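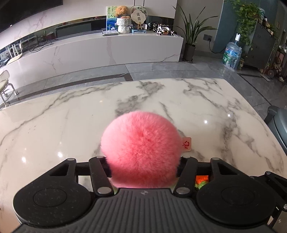

*Last changed: September*

To reserve a table in the Jelotham craft room, residents should follow the steps set out on this page. The room is open to all households in the Bélanger and Makham buildings. It seats up to 50 people, and each household may hold 2 reservations at a time.

## Before you apply

Read the house rules posted by the door. Groups that plan to use glue, paint or dye must say so on the form. Hot tools are not allowed at any time.

## Making the request

1. Collect Form 550 from the front desk, or ask for it by mail.
2. Write your name, apartment number and the hours you want. Give a second choice as well.
3. State whether you need the sink or the storage shelf.
4. Return the form to Solange Perron before 1430. Forms received after that time are handled the next working day.

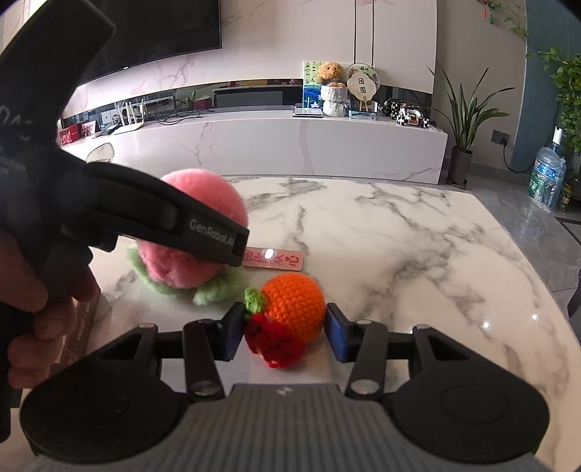
A reply is normally left in your mailbox. If the hours you asked for are taken, the desk will offer your second choice — please confirm it in writing. An unconfirmed offer lapses after two working days.

## On the day

Sign the book when you arrive and when you leave. Keep bags clear of the Kelon Street exit. Yarn, thread and paper scraps go in the dry waste bin; wipe the tables with a damp cloth only.

## Changes and cancellations

Send changes to Audrey-Anne Caron at the front desk. Include the original hours and the apartment number. Households that miss a reservation without notice may be asked to wait until the following month.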